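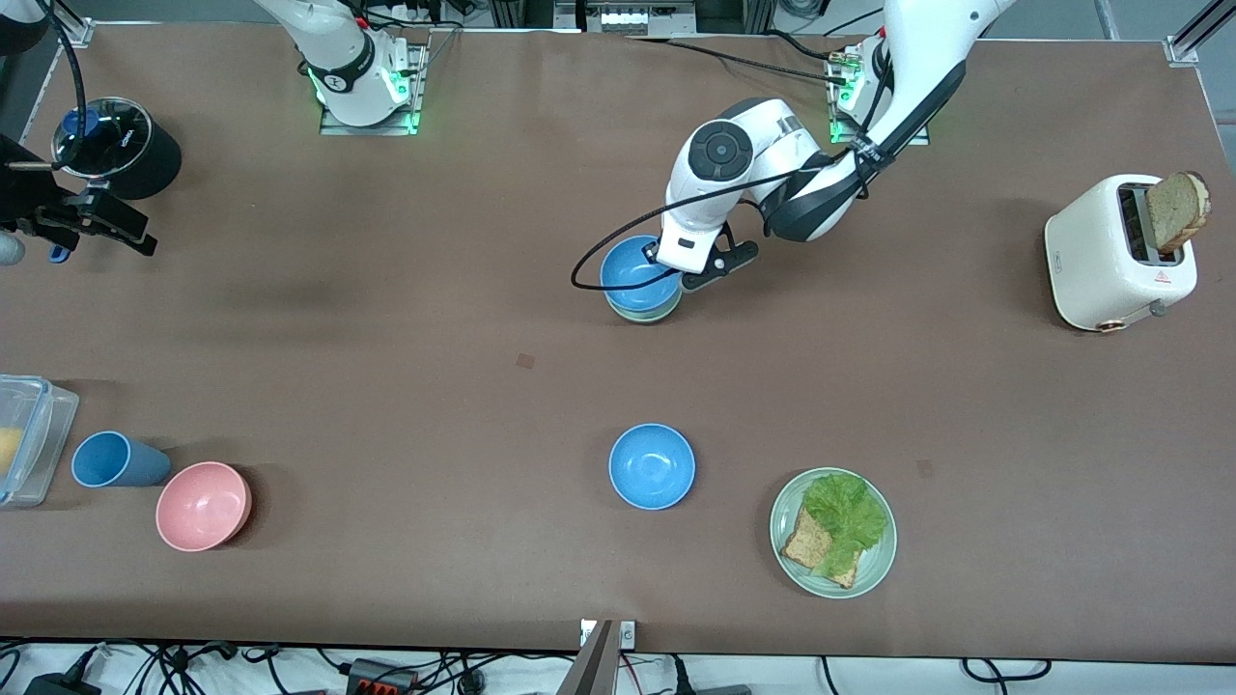
Cell 2, kitchen table. Left arm on the nested bowls.

CELL TECHNICIAN, TWO-ARM TABLES (part time to start)
Angelovski, Watenley site
Posted 10/1/22

Need someone to look after our two-arm table cells. Soon please. Zorica Delić has been doing it on top of her own job and has to get back to it by December.

What the job is

Mostly keeping a cell running through a shift. You open it, check it, fix what came loose, hand it over. Arms are bolted to metal plates on the tabletop, so plate bolts get checked every morning with the torque wrench. Every bolt, not just the one that looks off. Base light on the right arm should be green before anyone resets the table. If it isn't, you find out why.

Cables are the big one. The gripper cable on the left arm hangs in a wide loop so the wrist can turn. Too short and it pulls at the plug, too long and it catches on a bowl. You will re-route it a lot. Forearm strap gets looked at too, replaced when it wears out.

Also:
- gripper fingers: clean, check they close parallel, swap pads every 300 hours
- re-zero both arms after any bump, log it in Skotomness (our fault log, we'll show you)
- table clamps on the front edge, snug
- floor cables and power strips under the front lip. Needs tidying, that's your first week honestly
- reset the items between runs. Bowls, cup, plate, toaster, pot with the lid. Bread and lettuce get changed every shift, don't leave it over night

The log has 2,659 entries so far and a lot of them just say "cable". Would like better notes then that.

Who we want

Handy, patient, ok with small screws. Bike shop, copier repair, stage lighting, all good backgrounds. You should be able to crimp a connector and read a simple wiring sheet. Robot experience nice, not needed. Porkov controller experience very nice. No degree needed.

Hours

16 a week, early shift, going to full time if it suits both sides. 3 paid training days with Zorica at the start.

To apply

Short email to Zorica Delić, Watenley office, subject line CELL TECH. Tell us one thing you repaired and how you found the fault. Resume if you have one handy. No cover letter pls.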